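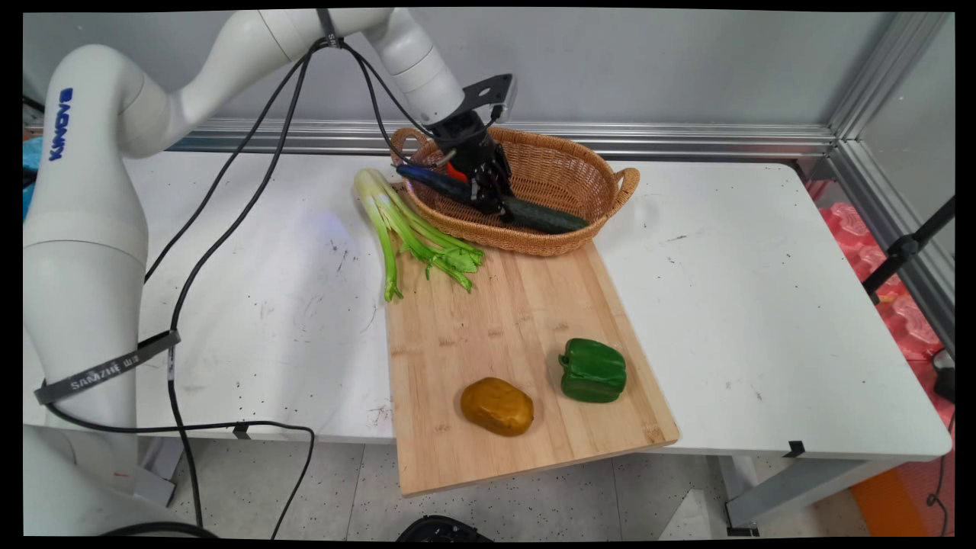
Pindevcombe Consumer Desk

Pandum says its new market basket keeps vegetables crisp 8 days longer. We have doubts. A wicker basket with two looped handles can take a cucumber well enough, and celery, a potato and a green pepper can wait their turn on the cutting board. So can they at home, in any bowl.

The company cites 807 replies to a mail survey - all from people who had already bought one. "Ask what it was tested against," said Setareh Farahani, who runs the desk. At 40 dollars, shoppers should ask. Pandum's full figures are due in November.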